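Durncombe Robotics Club — Fall Gallery

We meet Monday evenings in Rikville, upstairs from the print shop, and this fall we are teaching a machine to handle laundry. Eleven of us signed up. The Gistdale meet is in October, where each team gets 3 minutes to fold whatever the judges hand over. Last year they handed over a fitted sheet, and we don't discuss it.

Captions are by Léonie Bouvier, who lost the coin toss.

Week one. We named the arm Amano after a long argument and a short vote. It spent its first session waving at the wall, which is more than some of us managed.

Week two. Calibration. You put a marker down, measure, curse, and measure again. The notebook from that evening has 19 pages, and up to four of them are useful.

Week three. Soft stuff. Blocks hold still when you pick them up. Cloth has opinions, and every fold turns it into a different object with the same name. We started on small pieces, pinched from the side and kept close to the tabletop.
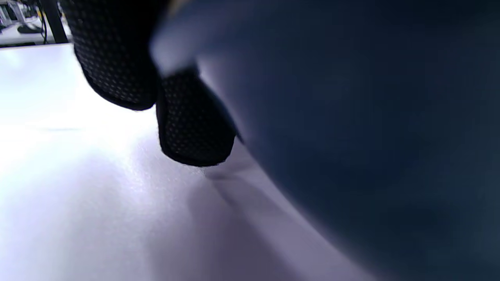

Grip force has been the big fight. Squeeze too hard and the fabric bunches; too soft and it stays on the table looking smug. Our current setting is written on tape on the lid of the parts box, in case the laptop dies again.

Week four. Demonstrations, lots of them. Our target is 2000 before Gistdale — ambitious for people who don't fold their own shirts. Bring snacks, and please label your chargers.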